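Workshop > Robots at Home > Add-ons > Tabrizi Lever Kit

Search the parts shelf Go All categories

Tabrizi Lever Kit for two-finger grippers

If you've ever tried to get a home robot through an ordinary door, you'll know why we got so excited about this one! The kit grew out of our own build at the Eltcombe shared workshop, where Golshifteh Kermani drew the first pads on the back of a timber offcut bag (we still have the bag).

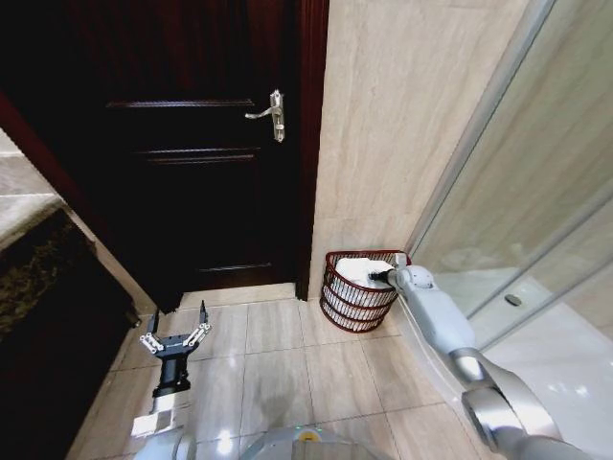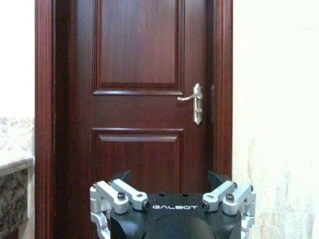 Same door, same lever handle, from the robot's side of things.
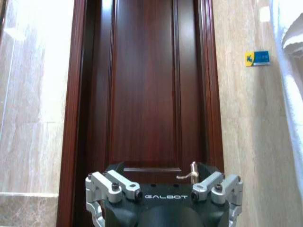
Lever handles are a lovely problem. The end of the lever swings in an arc while the door swings in a much bigger one, and a stiff grip fights both of them. Our pads have a bit of give, so the fingers can roll around the lever on the way down and stay put for the pull. Ardalan Najafi spent most of July on the shape of that curve, and it's the part of the kit I'm happiest with.

What you get
- 2 moulded finger pads, grey, medium grip
- 10 hex-socket bolts (you'll use fewer, but they do roll under benches)
- 3 spacer plates in different thicknesses
- A printed fitting guide with the hole pattern at full size

Weight of the full set: 252 grams, packaging not included.

Fitting
Power the arm down, take off the tips you've got, and try the thinnest plate first. Check that the fingers still close evenly before you tighten anything. Manouchehr Rahimi's trick is to practise on a spare handle screwed to a board, and I'd really recommend it, especially if your doors have a nice finish you'd like to keep.

Will it suit my gripper?
Measure your bolt spacing against the full-size pattern. If it's close but not quite there, write to Kourosh Talebi at the workshop with the measurement and he'll tell you whether a spacer will sort it out. Round knobs are another story. We've got a rough version going with a wider pad, but it still slips on polished brass and it isn't for sale yet.

The pad files are free to download if you'd like to print your own in a different colour or stiffness. Send us what you come up with!

Related items
Hillix Cable Clips for Light Arms
Skistelex Soft Fingertips, Pair
Practice Board with Lever Handle
Build Notes: Gisela Rieger's Drawer Puller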